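Posted in January by Thu Mai

Drafts and Closed Rooms

Residents of older houses in Plollgate will be aware that heating costs rise sharply once the frost sets in. Over the past four winters I have kept a record of my own household's use, and I wish to set out the main findings.

The largest loss was at floor level. A strip of felt along the hall skirting cost very little and made the front room usable before breakfast. Heavy curtains were of less benefit than expected - they must be drawn by 4 p.m. to make any difference.

My neighbor, Lụa Doãn, keeps only two rooms heated and closes the remainder of the house until spring. I have adopted the same practice, with one exception for the study. Interior doors with glass panes are often blamed for heat loss, but in my experience the gap beneath the door matters more.

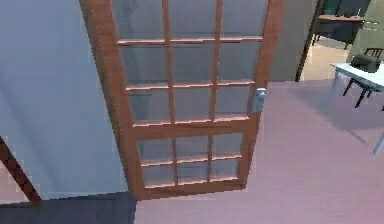 The study is now held at a lower setting overnight and raised at 7 each morning. Readers considering a similar arrangement are advised to check any pipes that run through unheated rooms. Mine required 40 feet of insulation, fitted in one afternoon.

Last updated: January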